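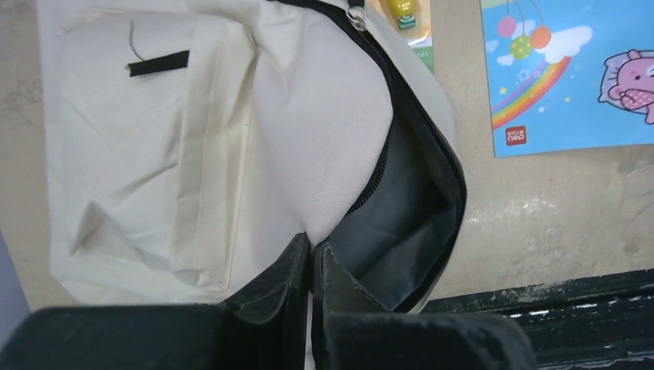
Bags and packing, Murnasura store room
Jun 25, 2018
Put together by Larasati Teoh

Quick page this time, written between loads. We are going through the bags before the summer trips go out, and people keep asking what there is to borrow and what state it's in. Notes under each heading, a line or two, will tidy up when I get a minute.

The cream canvas one
Big front pocket, stitched on, a bit saggy. Black zip, small silver pull, dark grey lining. Creased all over but that's canvas for you. Please don't iron it.

Same bag, the black tab
Little strip of webbing by the pocket, loose thread above it. Snip it, don't pull. Nataša has the good scissors, ask before you go hunting through the drawers.

Same bag, what goes in
Soft things at the bottom, jumpers, towels, then anything flat against the back. Front pocket for tickets and maps only. Somebody put a full water bottle in a pocket like that in March and the whole bag hung sideways all the way to Prurkholm.

The wall
Cheerful corner, this. Light blue poster with the rainbow and the clouds, and I've had three messages asking where it came from. No idea, it was up before I started. If you know, write to Saulius and he'll pass it on.

The Nikarach holdalls
The navy ones. Hard wearing, heavy even with nothing in. Prasetyo likes them for boots and tent pegs and I wouldn't use them for much else. Wipe the base before they go back on the shelf, the mud gets onto the clean ones.

Shoulder bags
Popular, so ask early. Straps have been shortened for the younger group and they do let out again, just fiddly. Check the buckle is the right way round befor you load it.

Drawstring sacks
For laundry on the way home. Or for muddy shoes, but then not laundry. Libor has written SHOES on some of them in marker, which has mostly washed out.

The Manole trunk
Not for borrowing! It lives under the window and holds the spare labels, string, safety pins and the sewing tin. Lid sticks. Lift from the left.

Labels
Every bag gets one before it leaves. Name, group, phone number for the office. We ordered 396 last time and still ran short, so write clearly and don't use two because the first one looked untidy.

Zips
Run each one all the way both ways before you pack. Stiff ones want a rub of candle wax along the teeth, candle stub is in the sewing tin. If a pull has come off altogether, bag goes in the mending pile with a note pinned on saying which end.

Mending
Libor does it on the big table after lunch. Seams and straps yes, linings if he's in the mood. Patches welcome, any dark colour, cotton if poss.

Bringing things back
Empty the pockets. All of them, the inside ones as well. Over 4 pounds in change last year plus a great many hair grips, plus half a sandwich. The change went in the tea fund. Bags to the hooks by the door and tick your name off the sheet.

More to add once the Prurkholm lot are back and thier things are unpacked. Lists for the August groups are with Nataša.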